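Cistside Forums > Tech and Gadgets > Robots and automation
Thread: Andberg open day, anyone else go?

kettle_descaler
Posted 6/23/20
Went to the Andberg open day and came away with a tote bag, a stiff neck and no clear idea when I can stop putting my own socks away. They had three rooms going. The big arm in the hall got the crowd, naturally, as it was moving boxes and boxes are what it likes. I spent most of my time upstairs with the household lot, who were working on laundry with hand-held grippers.

You put your name down, you got a slot, and a very patient man called Ajith Thomas showed you how to pick up a piece of clothing as if you had never met one before. Slowly, two fingers, no helping with the other hand. I have dressed myself for decades and was told my approach was "a bit sudden".

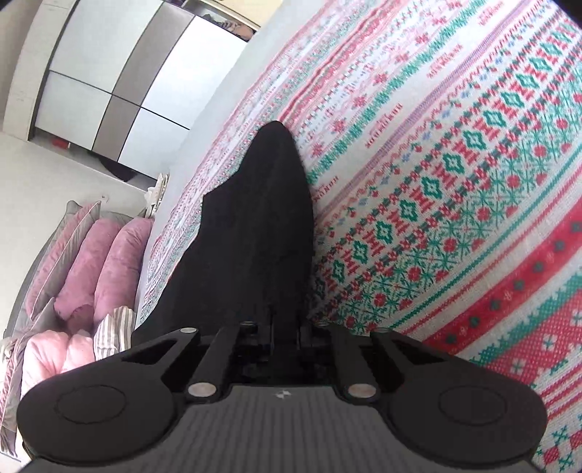 Gripper over the bed, black item next. The bedspread was my favourite thing in the building.

Each person got 6 goes. I managed a respectable number of lifts and one where I picked up mostly bedspread. The Jikavine stand next door had a folding machine behind glass which, according to its sign, was "resting".

Would go again. The sandwiches were good.

Latuheru_Fan
What's the black thing, a sock? Looks like a sock to me but it could be a bit of cloth.

kettle_descaler
I'd say sock. It went by "the item" all afternoon and I didn't like to ask.

mtovar
Marisol Tovar here, I did the afternoon talk, so apply salt as needed. Glad you enjoyed it. The "sudden" remark gets made to nearly everybody, including me. People snatch at clothes, and a snatch is a rotten thing to learn from.

Black fabric folded over on itself is harder than it looks, by the way. You lose the edges. At least on that bedspread it stands out from what's under it.

grumbleweed69
So let me get this straight. You queued, then did the firm's work for it, for a sandwich. I did my own washing this morning and got no tote bag, but nor did I call it the future.

Also that's not a robot. It's a posh litter picker.

kettle_descaler
Two sandwiches.

mtovar
Fair on the second point, up to a point. There's no arm on it, you're the arm. What you do with the fingers gets recorded, and the arm downstairs is meant to benefit later on. The fingers are the same on both.

grumbleweed69
"Meant to" is carrying a lot there. I went to the one in May and the arm downstairs spent my whole visit being talked about by a man in a lanyard.

bobbin_and_sons
I was at the May one too and it did move. You were in the café.

grumbleweed69
I could see it from the café.

Latuheru_Fan
Looking at the picture again, those big round finger pads seem enormous for one sock. My nan could get hold of that with two fingernails. Do they not make a narrow pair?

mtovar
We've tried narrow ones. They're lovely on socks and hopeless on a jumper, and swapping them over halfway through a laundry basket tries everyone's patience. Wide is the compromise for now.

bobbin_and_sons
I'd disagree there. I use a narrow jaw at work on heavier cloth than any jumper and it's fine if you go in at the hem. Wide pads just shove the stuff along in front of them.

mtovar
On a hard table I might agree with you. On a bed everything sinks when you press. Happy to be argued with in person, there's a sign-up sheet for the next one – 104 names on it when I last looked, mind.

grumbleweed69
104 people want to pick up a sock.

kettle_descaler
105 if you've changed your mind. I'll save you a sandwich.

grumbleweed69
What sort?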